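**Demonstration capture** is the practice of recording a person as they carry out a task so that a robot can later be trained to repeat it. The task may be shown by remote control, by moving the arm directly, or with a hand-held gripper that has the same fingers as the robot and carries its own camera.

## Methods

In remote control, an operator steers the robot from a second device, and the commands are stored with the video. The method yields exact joint data but ties each session to a working robot. Hand-held grippers remove that limit - the operator simply walks to the objects - though the path of the hand must then be worked out from the recording.

## The Skomley collection

The Skomley collection was begun by Nelly Ospina at the Stesine institute and later extended by Lorraine Rakena. It holds 3000 demonstrations of tabletop tasks, recorded in 82 rooms with 2 gripper designs. Rooms in everyday use were preferred to laboratories, and furniture was left as found. 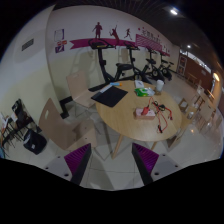
Each demonstration begins with the fingers open and ends when the operator releases the last object. Rakena's review of the collection rejected 267 further recordings, mostly for lost tracking during fast turns of the wrist. A shorter edition, known as Quispe, leaves out all tasks that involve cables.

## See also

- Kinesthetic teaching
- Teleoperation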